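Chapter 6
Collecting Examples by Hand

A learning system can only copy what it was shown. Before we speak about training, we must therefore look at how the examples are made.
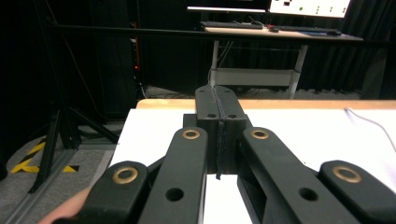 In the Varnus project, one example is called an episode. It begins when the operator is ready and ends when the task is finished or given up. A session has 40 episodes – failed ones are also kept, with a label.
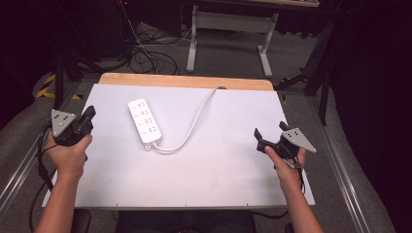 Both hands must be recorded on the same clock. In section 6.1 we explain how this is done, and in section 6.2 how an episode is checked.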